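Clakard Science Center
Young Readers' Library: Matter and Energy

What Is a Neutrino?

Hold up your thumb and look at the nail. In the second that took, tens of billions of tiny particles from the Sun went through it. They did not leave a mark, and you did not feel them. They went on through your hand, the floor, and the whole Earth, and came out the other side into space. These particles are called neutrinos (say "new-TREE-nohs").

Neutrinos are among the most common particles in the universe, but they are very hard to detect. This page explains what they are, where they come from, and how scientists study them.

Smaller than an atom

Everything you can touch is made of atoms. Atoms are made of smaller pieces called protons, neutrons, and electrons. Protons have a positive electric charge. Electrons have a negative electric charge. Neutrons have no charge at all.

A neutrino is a separate kind of particle. It is not part of an atom. Like the neutron it has no electric charge, but it is far, far lighter. Its name means "little neutral one." Scientists know that a neutrino has some mass, but it is so small that they have not yet been able to measure it exactly. Even an electron, the lightest part of an atom, is at least hundreds of thousands of times heavier.

Why do they pass through things?

When you press your hand against a table, your hand stops. The electrons in your hand and the electrons in the table push each other away. This push is an electric force, and it is the reason solid things feel solid.

A neutrino has no electric charge, so it does not feel this push. To a neutrino, a table is mostly empty space. The same is true of a brick wall or a mountain. Neutrinos do feel gravity, but gravity is very weak for something so light. They also feel a force called the weak force, which works only over distances much smaller than an atom. A neutrino must come extremely close to another particle before anything can happen, and most of them never do.
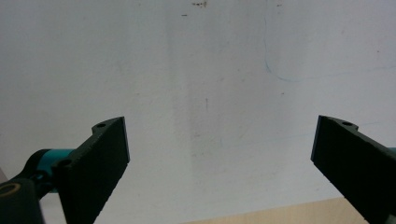

Two black gripper fingers, held open, with nothing between them.

Where do neutrinos come from?

Most of the neutrinos passing through you were made in the center of the Sun. There, the centers of hydrogen atoms are squeezed together to form helium. This is called nuclear fusion. It gives off the energy that lights and warms the Earth, and it also makes neutrinos. A neutrino leaves the Sun in a few seconds and arrives here a little more than eight minutes later. The energy that becomes sunlight has a much slower start. It can take many thousands of years to work its way from the center of the Sun to the surface.

Neutrinos are made in other places too. Some come from rocks deep inside the Earth. Some are made when particles from space strike the top of our air. Nuclear power plants make them. Exploding stars send out enormous numbers of them. Bananas make a few as well — they contain a small amount of a kind of potassium that changes slowly into other elements and gives off neutrinos as it does.

How can you detect something that passes through everything?

Once in a great while, a neutrino does strike a particle inside an atom. Scientists cannot make this happen on purpose. What they can do is gather a very large amount of material in one place, watch it closely, and wait.

Many neutrino detectors use water. The Imthorpe Detector is a tank holding 2,095 tons of very pure water, built in an old mine 734 meters below the ground. Its walls are lined with 1,670 light sensors that face inward. The inside of the tank is kept completely dark.

When a neutrino hits an electron in the water, it can knock that electron forward at great speed. Light travels more slowly in water than it does in empty space, and the electron can be moving faster than the light around it. When this happens, the water gives off a faint cone of blue light. You may have seen a boat push up a wave in the shape of a V. The blue light forms in a similar way. It is called Cherenkov light.

The sensors record the flash. By comparing which sensors saw it and exactly when, a computer can work out which way the electron was going. This tells scientists roughly where the neutrino came from.

"On Friday we recorded seven neutrinos from the Sun, and that was a good day," says Ritu Kushwaha, a physicist at Imthorpe. "Visitors sometimes expect the number to be in the millions. I show them the seven on the chart and they ask where the rest are."

Why build it underground?

The Earth is always being hit by fast particles from space called cosmic rays. On the surface, these would set off the sensors so often that the small flashes from neutrinos would be lost. Rock stops most of the particles that cosmic rays produce. It does not stop neutrinos. The mine at Imthorpe works like an umbrella that keeps off one kind of rain and lets another kind through.

Three kinds of neutrino

There are three kinds of neutrino: the electron neutrino, the muon neutrino, and the tau neutrino. Scientists call these kinds "flavors," although they have nothing to do with taste.

For many years, detectors found far fewer neutrinos from the Sun than scientists had predicted. Some people wondered whether the detectors were wrong, or whether we had misunderstood the Sun. The answer was that neutrinos change flavor as they travel. The early detectors could see only electron neutrinos, and many had changed before they reached the Earth.

Words to know

Atom: a very small piece of matter, made of protons, electrons, and usually neutrons.
Cosmic ray: a fast particle that arrives from space.
Detector: a machine that records particles or the signals they leave.
Mass: the amount of matter in something.
Nuclear fusion: the joining of the centers of small atoms to make a larger one.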